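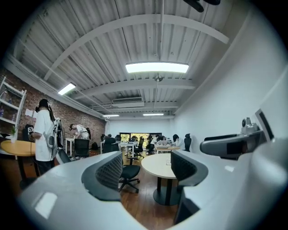
Site: Stevent Fitness, Grimen Road
Inspector: Kekeli Ametepe
Date: 2020-12-11
Scope: free weights, racks, rowers, flooring, exits
Previous inspection: July

| Item | Result | Comment |
|---|---|---|
| Rack uprights, bolts | Pass | Torque checked on all anchor points. |
| Safety pins and J-cups | Fail | Liner worn through on 2 cups, rack 5. Replace before next use. |
| Barbells, sleeve rotation | Pass | One bar dry. Oiled during visit. |
| Collars | Pass | |
| Cable machine (Corex) | Monitor | Fraying at lower swivel, under the limit in the manual. Recheck in 50 days. |
| Rowers, chain and handle | Pass | Highest meter reading 2,938 hours. Chain cleaned. |
| Pull-up rig | Pass | Surface rust at one weld, no cracking. |
| Plyo boxes | Fail | Box 6: loose corner screws, split edge. Tagged out. |
| Rubber flooring | Monitor | Seam lifting by the water fountain. Taped; needs adhesive. |
| Rear exit | Pass | Opens fully. Keep kettlebells out of the marked area. |
| First aid kit | Fail | Cold packs expired. |
| AED | Pass | Status light green, pads in date. |

**Comments**

Rack 5 is closed until both cups are replaced. Order the Opoku part, as the generic liner used in July does not seat flush.

The cable was measured at three points under no load. If any strand breaks before the recheck, lock out the machine and log it.

Wall spacing behind the rowers is acceptable. The second rower from the door had been moved forward since July and was put back on its floor marks.

Chalk buildup on the pull-up rig made the welds hard to inspect. Wipe down weekly and initial the cleaning sheet.

**Open actions**

- [ ] Replace J-cups, rack 5
- [ ] Repair or discard box 6
- [ ] Glue floor seam
- [ ] Restock cold packs
- [x] Oil barbell
- [x] Return rower to floor marks

Signed: K. Ametepe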